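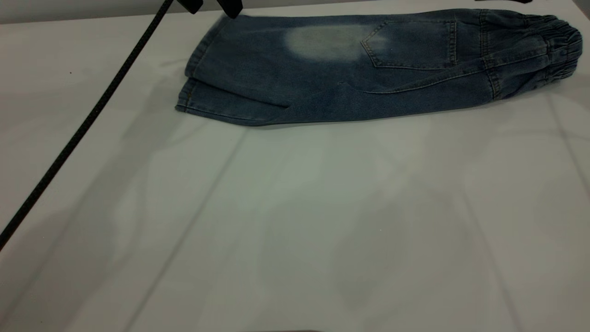 Ticket 792
Opened: July 13, 2024
Status: Resolved
Category: Laundry equipment / drain and cycle faults
Site: Hendwood, ground floor laundry room
Equipment: front-load washer, unit B, with shared standpipe
Priority: Normal

Summary

Unit B stops before the final spin and shows the drain fault light. Clothes are left sitting in a few inches of water. The fault comes and goes. It is most common on heavy loads such as jeans and towels, and rare on shirts and bed sheets. Unit A, on the same standpipe, has shown no fault.

Reported symptoms

Wash phase runs normally. First drain is slow but completes. Second drain, after the rinse, times out. Machine tries again, times out again, then locks the door and beeps. Canceling the cycle and selecting Drain Only clears the water on most tries. Restarting Spin after that works.

Reporter had already cleaned the lint trap behind the lower front panel and found a coin and a hair tie. Fault came back on the next heavy load.

Initial notes

The pattern by load type suggested three things to check: the pump, the drain path, and the water level sensor. An out-of-balance load was ruled out early. On this model an unbalanced drum gives a different light and the machine adds water and tumbles to spread the load before it gives up. None of that was reported.

Supply pressure and fill time were not looked at beyond a quick check. Fill was normal.

Log

Entry 1
Ran Drain Only with the drum empty and a bucket of water poured in. Pump starts at once, no grinding, steady note. Water leaves at a fair rate. No fault.

Entry 2
Ran a full cotton cycle with no load. No fault. Ran the same cycle with a load of bath towels. Fault at second drain. Drain Only cleared it.

Entry 3
Pulled the lint trap again. Some gray fluff, nothing solid. Checked the impeller by hand with power off at the wall. It turns in steps with some resistance, as it should with a magnet rotor. No play, no broken blades. Put it back and checked for drips. None.

Entry 4
Removed the drain hose from the standpipe and let it empty into a floor bucket during the second drain. Towel load again. No fault. Repeated once with the same result. This moved attention away from the pump and toward the standpipe or the way the hose sits in it.

Entry 5
Measured how far the hose goes into the standpipe: 15 inches. The hose guide had been left off and the hose had been pushed down as far as it would go, then wrapped with tape at the top. The tape made a near airtight seal. The install sheet calls for no more than 7 inches and an open gap around the hose.

Entry 6
Removed tape. Reset hose to 7 inches and fitted a Dorner hose guide from the parts drawer. Ran towel load. Second drain completed, but slowly. Water rose in the standpipe to within a hand's width of the top before it went down. Spin reached full speed.

Entry 7
Ran a load of jeans. Fault at second drain. So the hose position was part of the problem and did not account for all of it.

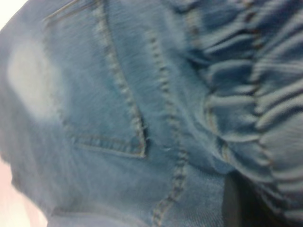 Entry 8
Denim holds a lot of water and gives it up late, so the pump sees a long tail of water after the first rush. It also sheds more fiber than most cottons, especially when new or brushed. Both of these make a slow drain look worse than it does with sheets. Noted for anyone repeating the test: use the same load each time or the results will not compare.

Entry 9
Poured water directly into the standpipe with both washers off. It accepted one bucket with no trouble. A second bucket poured right behind the first backed up. There is a partial blockage below the trap.

Entry 10
Ran a hand auger through the standpipe. Met soft resistance just past the trap. Brought back a wad of lint bound up with detergent residue. Repeated until the auger came back clean. Flushed with hot tap water. Three buckets in a row now go down with no backup.

Entry 11
Repeated the jeans load on unit B. Second drain completed on the first try. Spin reached full speed. Repeated with towels. Same result.

Entry 12
Ran units A and B together, timed so both would drain at once. Standpipe level rose but stayed well below the top. No fault on either unit.

Why unit A was not affected

Unit A has an older pump and moves water more slowly, so it never filled the standpipe faster than the blockage could pass it. Its drain timeout is also longer. It was hiding the same problem. Its hose was found at the correct depth.

Cause

Two faults acting together. The hose on unit B was too deep and sealed with tape, which kept air out of the standpipe. The line below the trap was partly blocked with lint and soap.

Parts and supplies used

One hose guide, Dorner, from stock. One lint trap gasket, replaced as a precaution because the old one had gone flat on one side. No pump was ordered. The earlier request to Triver for a pump quote has been withdrawn.

Follow-up

Cycle counter on unit B read just over 4,000 at close. Add the standpipe to the regular cleaning list for this room, same interval as the dryer vents. A mesh lint filter on each drain hose was considered. It would catch the fiber but would need emptying after every few loads, and a full one would bring back the same fault. Not fitted.

Detergent: the scoop kept in the room is larger than the line marked for a full load. Replaced with the smaller scoop. Use the lower line for all loads except heavy soil.

Do not tape the hose to the standpipe on either unit. If there is a smell from the pipe, report it under plumbing. The trap may be dry or may need cleaning.

Related tickets

Baranauskienė laundry room, unit C, same fault light. That one was a failed pump and is not connected to this ticket. The pump hummed without moving water, and Drain Only did not clear it.

Closing note

Reporter ran two heavy loads after the repair with no fault. Ticket closed. Reopen under the same number if the drain light returns on unit B, and note the load type and whether unit A was running.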